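Secondhand Clothes: Frequently Asked Questions

Last updated October 2018

Is buying used always cheaper?

No. Check the price of the same thing new, on sale, before you pay. I have seen plain T-shirts at resale shops marked higher than the outlet price. Coats and wool are where the savings tend to be. Basics often aren't worth the trip.

What does "vintage" mean on a tag?

Very little. Some sellers use it for anything made before 2000, others for anything that looks faded. There is no inspector going around. If the age matters to you, look at the zipper, the care label and the stitching, and ask the seller how they know. "It came from an estate" is not an answer.

Are "authenticated" items safe to buy?

Safer, maybe. Ask who did the checking and what happens if they got it wrong. Colombo, the resale site I get the most mail about, gives a certificate with every bag. Read the back of it. The refund window is shorter than most people take to get a second opinion.

Should I trust the condition grades?

Not across shops. Olano's "very good" is what Zondo calls "fair," and neither one publishes a chart. Go by the photos, and if there are only two photos, ask for more. A seller who won't send one of the armpits or the cuffs has told you something.

Do I need to wash everything first?

Yes. "Freshly laundered" could mean last January. Wash what can be washed and air out the rest. I'd skip the special $20 detergents -- regular soap has done fine for me.

How should I store things I'm not wearing yet?

Folded, clean and out of the sun. Knits stretch on hangers, so keep those on a shelf.
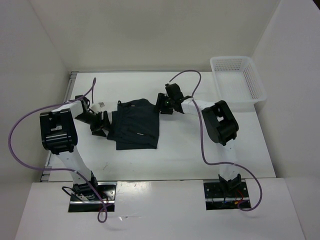
Cedar blocks smell nice, but I wouldn't count on them to deal with moths that have already moved in. Vacuum bags are okay for a season. I would not leave down in one for years, whatever the package says.

Where do my donations go?

Ask, and see how specific the answer gets. Runiletti says on its bins that clothes "find a new home." That could mean a local rack, a bale on a ship or a rag cutter. None of those is a crime, but they are not the same thing either.

Is buying used good for the planet?

It can be, if it replaces something you would have bought new. Ten used sweaters in place of one new one -- I'm not convinced.

Can you tell me what my jacket is worth?

No. Look up what similar ones sold for. Asking prices don't count.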